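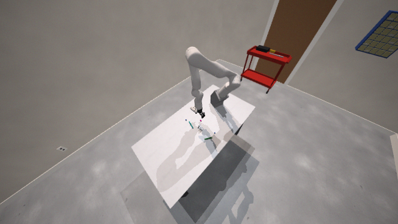 3.2 Demonstration by remote control

Demonstrations were collected in simulation before any work was carried out on the physical arm at the Stamdale laboratory. The operator moves a hand controller, and the change in its position and rotation is applied to the tool of the simulated arm at each control step. Joint angles are then found by the solver described in Section 3.1. When the operator releases the clutch button the arm holds its pose, which allows the hand to be brought back to a comfortable position without disturbing the task.

Figure 2. Simulated workspace used for remote demonstration. The arm is mounted near one end of the table, with the gripper above a group of small items that includes two green sticks. The cart, door and wall panel take no part in the task.

Each demonstration begins from a tabletop layout drawn at random. The operator is asked to pick up one named item and place it at a goal position given in the task prompt. Thin items proved the most difficult. A stick lying flat leaves little clearance between the fingertips and the table, and operators tended to lower the gripper in several short movements, pausing between them. We kept these pauses in the recorded data for the first training set and removed them for the second, so that the effect on the learned policy could be measured separately.

Room furnishings and cast shadows were kept in the rendered views. Earlier trials with the Konley scene package used a bare background, and policies trained on those views performed poorly once the lighting was changed. In the present set, the direction of the main light and the angle of the viewpoint vary between demonstrations. The shadow of the arm may therefore fall close to the items to be grasped, as in Figure 2.

In total, 300 demonstrations were recorded by 13 operators, none of whom had used the Sekuveo control interface before the study. Each operator completed a practice period of 20 minutes. Recordings were rejected if the arm struck the table, if an item left the tabletop, or if the operator ended the attempt early. Under these rules 19 recordings were set aside and replaced with new attempts by the same operator.

Demonstrations given by hand, in which the operator holds the arm and guides it through the motion, were gathered on the physical system in September and are treated in Section 3.3.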